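From: Lihua Lü
To: Grunville small business list
Date: March 7, 2022
Subject: Re: Break-even figure for first-year product sellers

On the list, Martinelli wrote:

> I have been told to work out my break-even point before I sign the
> lease, and I have three answers from three people. My fixed costs come
> to $3,110 a month. One person says divide that by my selling price.
> Another says divide by my markup. The third says to use profit from
> last month, but last month I bought stock for the whole spring so there
> wasn't any. Which one do I take to the bank? Also, do I count my own
> pay?
>
> Martinelli

The first method is wrong, the second is right if "markup" means dollars per unit, and the third answers a different question.

Break-even in units is fixed costs divided by contribution per unit. Contribution is the selling price less every cost that exists only when a unit is sold: materials, packaging, card fees, postage if you pay it, and any commission. Dividing by the full selling price assumes that the goods are free, so it will always give a number that is too low.
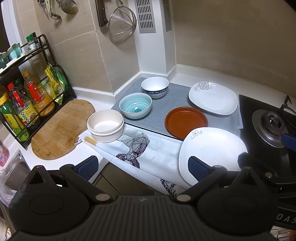
The stock purchase does not belong in the calculation as one lump. It is cash out in the month you paid for it, and it becomes a cost one unit at a time as the units leave. Keep two sheets, one for cash and one for margin. The bank will want to see both, and mixing them is where most of the first-year plans posted to this list go wrong.

Working it backward is often more useful. You said in an earlier message that you expect to sell 236 units a month. $3,110 divided by 236 is $13.18 to the nearest cent. That is the contribution each unit must make before you earn anything. Take your price list, subtract the variable costs line by line, and see which products clear it. A product below that figure can still be worth carrying, but something else has to make up the gap.

Steps, in the order I would do them:

1. List the fixed costs from paid bills. Estimates for rent and insurance are usually close, but phone, software and bank charges are usually low. We run our invoices through Skiltell at Flostodero, and I had left the subscription out of our own sheet for most of a year.

2. Add your own pay to the fixed costs. Enter the smallest amount you can live on and label it clearly. If you leave it out, the result tells you when the shop can pay its landlord and says nothing about you. Run the sheet a second time without it if the bank asks.

3. Work out the contribution for each product. Use the price the customer really pays after discounts. Strip out sales tax first, as it was never your money.
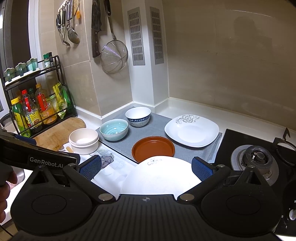

Dishes on the kitchen counter.

4. Weight the products by expected share of sales. A plain average of the margins is only correct if you sell the same number of each. Multiply each contribution by its share of units and add up the results. Shares should total one. Check this, as a typing error there is hard to see later.

5. Divide, then round up. You can't sell part of a unit.

6. Change one input at a time and write down the result. I would test a lower price, a higher material cost and a slower month. If a small change in any one of them moves the answer past what you can make or store, the lease is too large for the plan as it stands.
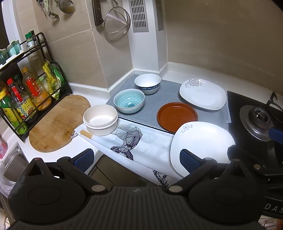

7. Put the loan payment on the cash sheet. Interest goes with the fixed costs. Principal does not, but it still has to be paid each month, so a business exactly at break-even on margin will be short of cash by the amount of the principal.

On what to hand over: one page with the inputs, the formula and the result, and the supporting bills behind it. Date the page. Lenders see a lot of charts and very few input lists, and the inputs are what they will question you on.

I have a blank sheet with the weighting column already set up. It has no macros and opens in any spreadsheet program. Write to me off list if you want it, and say whether you charge sales tax on everything or only on part of the range, because the layout differs.

One question back to you. Is the rent in that $3,110 the figure for the full term, or the reduced rate for the opening months? If it is the reduced rate, do steps 5 and 6 again with the later figure before you sign.

Lihua Lü
Flostodero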